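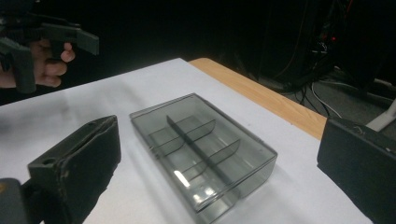
Chapter 7
Finger Pads and Other Parts That Wear Out

Every maker of gripper fingers prints a service life, and you should distrust it. The Zellimero manual used in this course promises 50,000 closures from one set of pads. Kavinda Wickramasinghe, who kept the logs at the Clalstead shop, changed his at 3,740, and by then two pairs had already let parts slip.

A pad does not fail on a schedule. It scuffs first, then the edges go, and how fast depends on what you ask it to hold. Thin, slick plastic is a fair test. A clear compartment box has smooth walls that give under pressure, so the usual cure for a tired pad, squeezing harder, bends the box before it improves the grip.

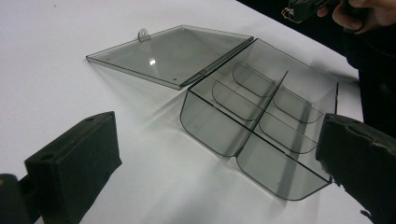 We will inspect every 2,000 closures and write down what we find, including nothing. Look at both fingers. Wear is seldom even, and a new pad facing an old one pulls the part off center. Check the mounting screws before blaming the pad.

Section 7.1 covers removal and cleaning. Section 7.2 takes up the claim, repeated in the Kundbridge catalog, that pads can be turned around and used again. Try it on scrap parts first.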